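Plosis Community Kitchen Course
Handout for Unit 9: Clearing and Resetting the Table

Welcome back. By now you've all had a go at the prep bench and the dishwashing area, and I know a few of you have been waiting for the part where we get to sit down and eat. We're nearly there! Before we do, though, I want to spend a session on what happens to the table at the other end of a meal, when everyone has pushed back their chair and the good conversation has moved out to the verandah. It's the part of the job that gets taught least, and I think it's a shame, as a table that's cleared well makes the washing up feel half the size.

Please read this before class and bring it with you. You'll want to scribble on it.

Look before you lift

When you first come to a finished table, stand still for a moment. Work out which things are going to the kitchen and which are staying put. Cutlery that hasn't been used can stay on its tray (we'll talk about trays further down), and so can folded napkins. Cups nearly always go. If you aren't sure whether a fork has been used, treat it as used and wash it. I've never had a guest complain of a fork being too clean.

Then decide where your basket is going to sit. At Ivutley, the hall where I did most of my early catering, we used to carry everything out by hand, two cups at a time, and the walk to the sink was long enough that you got to know the carpet quite well. One winter we bought a stack of plastic baskets and I've been fond of them ever since. Put yours down in the middle of the table, within easy reach of both sides, and bring things to it. You'll find your arms do most of the travelling and your feet get a rest.

Baskets and tubs

A basket for clearing should be open at the top and light enough to lift when full. Holes around the rim or in the sides are handy for grip, and they let a bit of air in if the basket is left standing on the bench for a while. The ones we use hold up to 9 kilos according to the label, but please don't test that. Half full is plenty, and kinder to your back and to the cups at the bottom.

Cups go in first, standing up if they'll stand. Anything with a lid keeps its lid on until it reaches the sink, where you can tip out whatever is left inside. Cutlery doesn't go in with the cups. I know it's tempting to drop a few spoons down the gaps, and I did it for years, but handles tip cups over and blades scratch glazes.

Trays and cutlery

Use a flat tray for the cutlery and lay it to one side, towards the back of the table if you can, so your sleeves don't catch on it while you're reaching for other things. Dark trays are my favourite as you can spot a pale handle on them straight away. A cloth napkin, folded and tucked over part of the tray, will stop spoons from sliding and rattling about on the way to the kitchen. It also gives you somewhere to put the nicer pieces, like gold-coloured spoons, which mark more easily than the plain ones.

Knives are the only things I get fussy about. Keep them lying flat, with the handles pointing the same way when you pick the tray up to carry it. The Woldemariam sets in our cupboard have 26 pieces each, so when you've put one away, check the slots in the box are all filled before you close it.

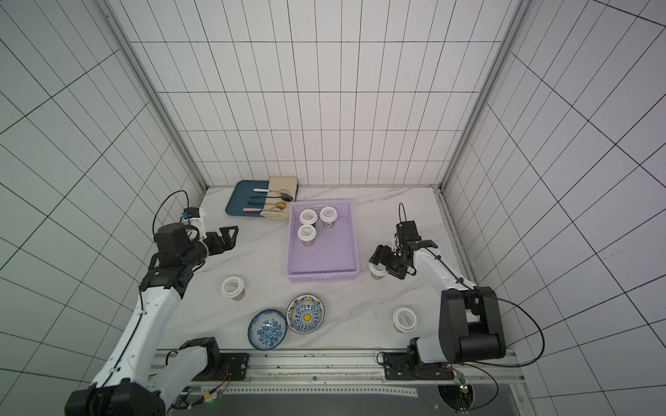 What should I do with a lidded cup if the basket is already full?

Leave it on the table and come back for it with a second basket. Stacking lidded cups on top of a full load is how most of our breakages happen, and a second trip only takes a minute.

Wiping down

Once the top is clear you can wipe it. Start at the far edge and pull the cloth towards you in long, overlapping strokes, catching the crumbs in your other hand. We mix the Brevasum cleaner in a 1000 mL bottle, and the measuring line is marked on the side in blue tape. Stone and stone-look tops don't need much, so one light spray and a damp cloth will do it. Go easy on anything with lemon or vinegar in it, please, as real marble hates both of them.

Dry the table with a clean tea towel before you reset, or the napkins will soak up whatever you've left behind.

To practise at home

Clear your own table after dinner using one basket and one tray. Write down what went where, and anything you had to move twice. Bring your notes to the next session, along with an apron and a tea towel. We start at 9 in the morning, and the kettle will be on a little before that for anyone who'd like a cuppa first.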